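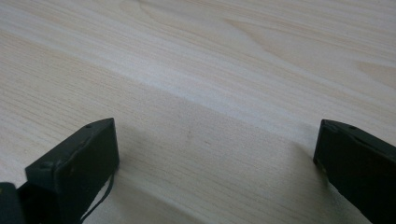 Quick one tonight, shift ran over again. Somebody asked in the comments what changed at Willstead after the automation thing got going. Short version - the job. Same door, same badge, different work.

I packed orders for years. 2,000 pieces on a bad day, back pain included. Now I sit down with a pair of grippers and pick things up so a machine can learn how. Cup, basket, again. 40 runs before lunch if the cables behave. My wrists hurt in a new place but my back is fine, so I'll take it.

Not everybody came over. 54 of us on the old line, 20 got trained for this. The rest are on returns or gone, and Ashraf is one of the gone ones. Good packer, faster than me. He says he doesnt hold it against anyone. I think about it though.

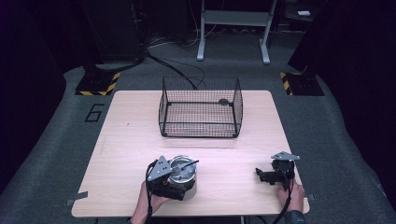
Station 6, cup in the left gripper.

Wael El Ouafi runs our group and he's fair. Lets us say when a task is dumb. Last week we told him the breaks were too far apart and he moved them - never happend on packing, ever.

Pay is the same, to the cent. Asked about that in November, still waiting to hear. If we're the ones teaching it, seems like that ought to be worth a little more?

Anyway. More on the training weeks when I get a free evening, I have notes somewhere. Bed now, early start.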